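Thread on house rules for collecting folding and tidying demos with hand-held grippers in people's homes. We rewrote ours at Isum in February and I've had enough requests that I'm putting the main points in one place. 1/12

Scope first. These rules cover handheld work only. Arms on a base have their own document and their own sign-off, and please don't mix the two. 2/12

Consent is per room. A signed form for the bedroom doesn't cover the hallway you walk through to get there. Start recording inside the room and stop before you leave it. 3/12

Mail, prescriptions, family photos and screens go out of view before the first take. The resident moves them. Operators don't handle personal items that aren't part of the task. 4/12

Session length is capped at 90 minutes, with a break every 30. We had no cap before and the last takes of the day were bad. Slow closes, sloppy releases, a lot of wrist drift. 5/12

Check the tips before each session. If a tip has a tear or spins on its mount, swap it. Write the swap in the log with the take number, because grip data from before and after shouldn't be pooled without a flag. 6/12

One garment per take. Pick it up, fold it, set it down, open the jaws fully, stop. If you drop it, keep going and mark the take "recovered" - we keep those. Delete nothing on site. 7/12

We ask for 200 takes per household at most. More than that and the set starts to lean toward one person's closet. The Graltivby set has this problem and we are still working around it. 8/12

Dark fabric needs its own rule. Black and navy items used to fail review more than anything else, mostly on edges the labelers couldn't find. So now: put a dark item on a lighter surface, get light on it from the side, and don't start until you can make out the hem by eye. 9/12

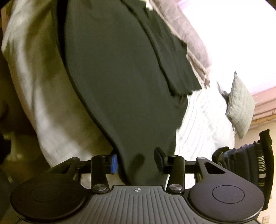 Reviewers score the grasp before they score the fold. They want both tips on the cloth and a fold of material between them, and they want enough of the garment in view to tell which part was grabbed. A dark green piece, close to black, passes on a white waffle-type sheet where you can follow the long left edge down to the jaw. The layer folded over at the upper right would get a note under "start state", so the labeler doesn't take its hem for the outer edge of the garment. Finished stacks can stay on the bed if they're off to the side. 10/12

Retention: raw video is held for 366 days, then deleted unless the household renews. Residents can pull their data at any point before that and don't have to say why. Yuen handles the deletion requests and sends written confirmation. 11/12

What we haven't settled: how to log bedding that moves during a take, and whether knits need a separate grip limit. Lania has a draft on the second one. If your group has a written rule for either, reply with it and I'll add it to the next revision. 12/12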